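A **zipper** (also called a zip or slide fastener) is a device for joining two edges of fabric or other flexible material. It is used in clothing, luggage, tents, footwear and many small household goods.

## Parts

Two strips of woven or knitted tape carry the teeth, which are set along the facing edges. The slider has a channel shaped like the letter Y. When it is moved one way, the two rows of teeth are pressed together at an angle and lock. When it is moved the other way, a wedge inside the slider pushes them apart. Stops at each end keep the slider from running off. The pull is the tab or ring that the user holds.

## Types

Metal zippers have separate teeth clamped to the tape, most often of brass, aluminum or nickel alloy. Molded plastic zippers have teeth formed directly on the tape. Coil zippers use a continuous spiral of nylon or polyester filament and bend easily around curves – a reason they are common in bags.

A closed-end zipper stays joined at the bottom, as on trousers. A separating zipper has a box and pin so that the two halves can come fully apart, as on a jacket. Invisible zippers are sewn so that the teeth lie behind the seam.

## Sizes

Zippers are sold by a number that loosely follows the width of the closed teeth in millimeters. Small numbers are used for dresses and light pouches. Size 8 is found on heavier coats and luggage, and larger sizes on tents and boat covers.

## History

Patents for continuous clothing closures date from the middle of the nineteenth century, but the early designs were hard to make and tended to pop open. A version with closely spaced interlocking teeth came into production in the 1910s. Early uses included boots and tobacco pouches. Clothing makers took it up widely in the 1930s.

In Hadport, the Cheema works made brass zippers for the local glove trade. It employed up to 640 people before changing to coil zippers, and its old pattern books list 600 styles of pull. 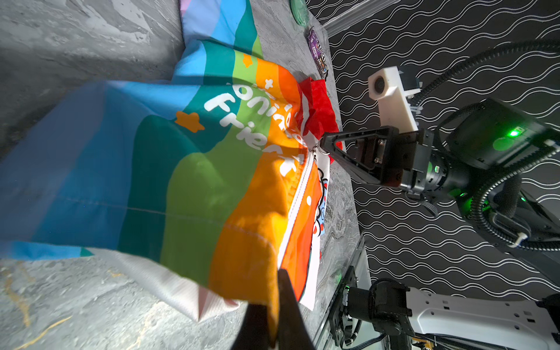
*By Rukhsana Farooqui. Last revised March 6, 2018.*

## Care and repair

A stiff zipper can often be eased with beeswax or a graphite pencil rubbed along the teeth. If the teeth open again behind the slider, the slider has usually worn wide. It can be squeezed gently with pliers or replaced. A missing tooth in the middle of the chain generally means a new zipper, though one lost near the bottom can be bypassed by sewing a new stop above the gap.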